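4. 분석 결과: 공고는 누구에게 도착하는가

4.1 자료와 몇 가지 사전 고백

3장에서 밝혔듯이 분석 대상은 전자기기 유통·정비 기업 Hasance의 사내 공모 기록이다. Hasance는 Zidovton에 본사를 두고 있으며, 경쟁사였던 Maddocks의 정비 부문을 인수한 뒤 모든 중간관리직을 사내 공모로 채우겠다고 선언하였다. 선언문의 표현을 빌리면 "모든 구성원에게 열린 사다리"이다. 사다리의 첫 단이 바닥에서 얼마나 떨어져 있는지에 대해서는 선언문에 별도의 언급이 없다.

연구진은 인사관리 시스템 Dutis에 남은 공고 424건과, 이들 공고에 한 번 이상 지원한 직원 1,047명의 익명화된 이력을 제공받았다. 제공은 10월에 이루어졌다. 최초 요청과 제공 사이의 시간에 대해서는 양측의 기억이 다르므로 적지 않는다. 자료에는 지원서 제출 시각, 공고 열람 기록, 서류 단계의 결과, 최종 발령 여부가 포함되어 있으며, 면접 평가표는 포함되어 있지 않다. 면접 평가표의 보관 여부를 문의하자 인사부서는 보관 지침의 사본을 보내 주었다. 지침은 매우 잘 작성되어 있었다.

결측에 관해서도 미리 적어 둔다. Maddocks 출신 직원의 입사일은 상당수가 인수일로 일괄 기재되어 있었다. 자료만 놓고 보면 이들은 모두 같은 날 아침 한꺼번에 채용된 신입이며, 그중 일부는 입사 직후 정년을 맞는다. 근속을 통제변수로 쓰는 모형에서는 이 집단을 따로 추정하였고, 합친 모형의 결과는 부록에만 실었다. 근속 보정 기록을 별도로 보유한 지점의 경우에는 그 기록을 우선하였다.

4.2 열람의 불평등

승진 격차 연구는 대개 지원 이후의 단계, 곧 서류와 면접에서의 선별을 다룬다. 본 연구의 자료는 그보다 앞선 단계를 볼 수 있게 해 준다. 지원하려면 공고를 읽어야 하고, 읽으려면 공고가 떠 있는 동안 Dutis에 접속해야 한다. 지극히 당연한 이 조건이 선행 연구에서 거의 다루어지지 않은 까닭은, 연구자들이 하루 종일 컴퓨터 앞에 앉아 있는 사람들이기 때문이라고 추측해 볼 수 있다.

본사 사무직은 출근과 동시에 Dutis에 접속된다. 근태 기록이 자동 로그인에 묶여 있기 때문이다. 반면 정비 현장과 물류창고의 직원은 공용 단말기를 쓴다. 단말기는 휴게실 입구나 자재 창구 옆에 놓여 있으며, 개인 계정으로 들어가려면 작업용 계정에서 먼저 나와야 한다. 작업용 계정에서 나오면 진행 중이던 작업 지시가 잠긴다. 잠긴 지시를 푸는 권한은 현장 반장에게 있다. 그러므로 현장 직원이 승진 공고를 조용히 읽어 보는 일은 제도상 허용되어 있으면서도 반장에게 알리지 않고는 하기 어렵다. 반장 자리의 공고인 경우에는 사정이 조금 더 미묘해진다.

열람 기록은 이 구조를 그대로 반영한다. 사무직의 첫 열람은 공고 게시 당일 오전에 몰려 있다. 현장직의 첫 열람은 마감 전날 저녁, 그것도 교대 시각 직후에 몰려 있다. 공고가 게시된 사실을 동료에게 들은 뒤에야 접속했다는 응답이 면담에서도 반복되었다. 한 정비직 면담 참여자는 다음과 같이 말하였다.

"공고가 떴다는 말은 보통 누가 됐다는 말하고 같이 들어요."

직군의 차이는 성별과 고용 경로의 차이와 겹친다. Hasance의 여성 현장직은 야간 교대가 적은 접수·검수 업무에 집중되어 있고, 이 업무에는 공용 단말기가 가장 적게 배치되어 있다. 접수 업무용 화면에는 Dutis로 연결되는 메뉴 자체가 없었다. 시스템 담당 부서는 이를 "접수 업무의 집중도를 높이기 위한 화면 간소화"로 설명하였다. 간소화는 성공적이었다. 접수·검수 직원의 공고 열람은 다른 어느 현장 직무보다도 드물었다.

4.3 자기소개란이라는 관문

지원서의 핵심은 자유 기술란이다. 분량 상한은 3,000자이고 하한은 없다. 작성 지침은 "본인의 리더십 경험을 자유롭게 서술하시오"가 전부이다. 자유의 범위는 서류 심사 결과를 통해 사후적으로 확인할 수 있다.

서류를 통과한 지원서는 상한에 가깝게 채운 것이 많았고, 탈락한 지원서는 짧은 것이 많았다. 여기까지는 놀랍지 않다. 흥미로운 것은 내용의 차이이다. 통과한 지원서에는 '주도', '총괄', '조율'과 같은 동사가 빈번하고, 탈락한 지원서에는 '고쳤다', '옮겼다', '맞췄다', '가르쳤다'가 빈번하다. 후자의 동사들은 무엇을 했는지 알려 준다는 단점이 있다. 심사자용 안내문은 리더십을 "타인을 통한 성과 창출"로 정의하고 있는데, 이 정의에 따르면 신입에게 납땜을 가르친 사람보다 그 교육 일정을 승인한 사람의 리더십이 더 뚜렷하게 드러난다.

직무를 통제한 뒤에도 성별에 따른 문체 차이는 남았다. 여성 지원자는 같은 일을 두고 '우리 조'를 주어로 쓰는 경향이 있었고, 남성 지원자는 '본인'을 주어로 쓰는 경향이 있었다. 같은 조에서 같은 작업을 한 두 사람의 지원서를 나란히 놓으면, 한쪽에서는 조가 일을 했고 다른 쪽에서는 한 사람이 했다. 심사자는 후자를 통과시켰다. 본 연구는 이 사례를 일반화하지 않는다. 다만 비슷한 쌍을 찾는 데 시간이 오래 걸리지 않았다는 점은 기록해 둔다.

대필 문제도 언급할 필요가 있다. 본사에는 지원서를 서로 읽어 주는 비공식 모임이 있으며, 통과한 지원서의 문장이 다음 공고의 지원서에서 다시 발견되는 일이 드물지 않다. 어떤 문장은 거의 손대지 않은 채 여러 부서를 옮겨 다녔다. 문장의 사내 이동성은 현장직 직원의 사내 이동성보다 분명히 높다.

4.4 숙련의 번역 가능성

면담에서 현장직 참여자들은 자신의 숙련이 지원서의 언어로 옮겨지지 않는다고 거듭 말하였다. 연구진은 이를 '숙련의 번역 가능성' 문제로 부르기로 하였다. 이름을 붙인다고 문제가 해결되지는 않지만 절 제목은 생긴다.

데스크톱 정비를 예로 들 수 있다. 이 직무의 역량 기술서에는 "하드웨어에 대한 이해"라는 항목 하나가 있을 뿐이다(정비 대상의 내부는 그림 2 참조). 소켓의 접점을 다룰 때의 손끝의 힘, 증상을 설명하는 고객의 말에서 쓸모 있는 단서를 골라내는 일, 부품을 바꿀지 말지 판단하는 순서는 모두 이 항목 안에 들어가 있거나, 어디에도 들어가 있지 않다. 같은 문서에서 "이해관계자와의 소통"은 하위 항목으로 잘게 나뉘어 있고 수준별 행동 지표까지 갖추고 있다. 이메일에 참조자를 적절히 지정하는 능력도 지표에 포함된다.

이 불균형은 점수로 이어진다. 역량 기술서의 항목이 많은 직무는 점수를 얻을 곳도 많다. 기획직 지원자는 소통, 조정, 보고, 문서화에서 각각 점수를 받고, 정비직 지원자는 하드웨어를 이해하였다는 점에 대해 한 번 점수를 받는다. 이해의 깊이는 점수에 영향을 주지 않는다. 아주 깊이 이해한 사람은 면접장에서 말이 길어져 오히려 손해를 본다는 증언도 있었으나, 평가표가 없으므로 확인할 수 없었다.

Maddocks 출신 직원에게는 번역이 한 번 더 필요하다. Maddocks는 정비 등급을 작업 난도에 따라 매겼고 Hasance는 근속에 따라 매긴다. 인수 당시의 등급 환산표는 두 체계를 연결하기 위해 만들어졌는데, 상위 등급 여럿이 환산 과정에서 한 칸으로 합쳐졌다. 이 칸의 공식 명칭은 '일반'이다. 면담에 응한 Maddocks 출신 참여자들은 이 명칭을 대체로 정확하게, 그리고 다소 느리게 발음하였다.

그림 2. 덮개를 연 데스크톱 본체의 내부. 메인보드의 CPU 소켓이 비어 있고 고정 브래킷이 열려 있다.

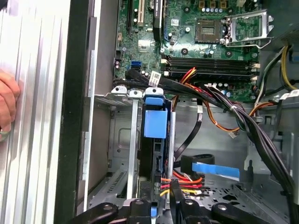 4.5 탈락 통지와 재지원

탈락한 지원자가 다시 지원하는지 여부는 제도의 장기적 효과를 가늠하는 지표이다. 사무직 탈락자는 대체로 다음 공고에 다시 나타났다. 현장직 탈락자, 특히 접수·검수직의 탈락자는 한 번의 지원 이후 기록에서 사라지는 경우가 많았다. 퇴사한 것은 아니다. 계속 일하면서 다시 지원하지 않았을 뿐이다.

통지 방식이 한 가지 설명이 될 수 있다. 탈락 통지는 Dutis의 개인 알림함으로만 발송되며, 문구는 모든 지원자에게 동일하다. "귀하의 역량은 충분하나 이번 포지션과의 적합도를 종합적으로 고려하였습니다." 이 문장에서 지원자가 다음번에 고칠 수 있는 것을 찾기는 어렵다. 사무직 지원자는 이를 보완하기 위해 심사 부서의 지인에게 전화를 건다. 현장직 지원자에게는 대개 그런 지인이 없고, 있더라도 근무 시간이 맞지 않는다.

알림함은 공용 단말기에서 열리지 않는다는 점도 뒤늦게 확인되었다. 보안 정책에 따라 개인 알림은 사내 지급 기기에서만 볼 수 있는데, 현장직에게는 기기가 지급되지 않는다. 따라서 현장직 지원자 일부는 탈락을 통지받았으나 읽지는 못한 상태로 분류된다. 면담 참여자 가운데에는 아직 결과를 기다리고 있다고 답한 이도 있었다. 연구 윤리 규정상 연구진은 그에게 결과를 알려 줄 수 없었고, 대신 인사부서에 해당 문제를 서면으로 전달하였다. 인사부서는 개인 알림으로 회신하겠다고 답하였다.

4.6 해석상의 주의

이상의 결과를 Hasance의 심사자들이 특정 집단을 의도적으로 배제했다는 증거로 읽어서는 안 된다. 면담한 심사자들은 한결같이 공정성에 관심이 많았고, 그중 여러 명은 사내 공정성 교육의 강사이기도 했다. 자료가 보여 주는 것은 그보다 지루하다. 로그인 절차, 메뉴 구성, 글자 수 상한, 등급 환산표, 알림의 수신 조건이 각각 저마다의 합당한 이유로 설계되었고, 그 이유들이 모두 같은 사람들에게 불리한 쪽으로 기울어 있었다.

한계도 분명하다. 첫째, 본 자료는 지원자의 기록이므로 한 번도 지원하지 않은 직원에 대해서는 열람 집계 외에 말할 수 있는 것이 거의 없다. 둘째, 문체 분석은 연구진이 구축한 동사 목록에 의존하며, 목록을 만든 연구진 역시 '주도'와 '총괄'이 많이 들어간 연구계획서로 연구비를 받았다. 셋째, 관찰 기간 중 접수 화면에 Dutis 메뉴가 추가되었다가 다음 업데이트에서 다시 사라졌다. 메뉴가 있던 동안 접수·검수직의 열람은 늘었으나 기간이 짧아 통계적 판단은 보류한다. 메뉴가 사라진 경위를 묻는 질의에 대해서는 5장 집필 시점까지 답을 받지 못하였다.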